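Ridlow Public Safety Advisory Board
Minutes of the regular meeting, 17 May 2021

1. Opening
Quorum confirmed. Minutes of the previous meeting approved without changes.

2. Evidence storage
The board reviewed the audit of the Batell Street property room. Of 80 sealed items pulled for checking, 6 had labels that did not match the intake log. All were traced the same day. The auditor recommends a second signature at intake for cash, firearms and controlled substances. Moved and carried.
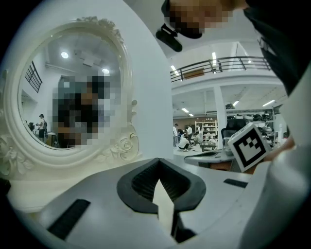
3. Case records software
The Irnedex contract ends in September. Staff reported that arrest reports and court disposition records still have to be matched by hand. The vendor has quoted $4,000 for a link between the two – installation included, training not. Members asked for the training cost in writing before a vote. Tabled.

4. Stolen property returns
The white vanity mirror with the carved roses and oval frame remains on the list of household goods used in the draft guide to describing property. Members agreed that entries should give color, shape and any carving, and that owners should be asked for receipts or older photos where they have them.

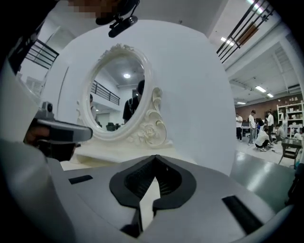 5. Court notices
Three notices to appear were returned as undeliverable from the Baláž Apartments. The clerk's office will add a unit number field to the citation form. Old forms may be used until stock runs out.

6. Public comment
One written comment received, on response times for burglary reports. Referred to the patrol division for a reply.

Meeting adjourned.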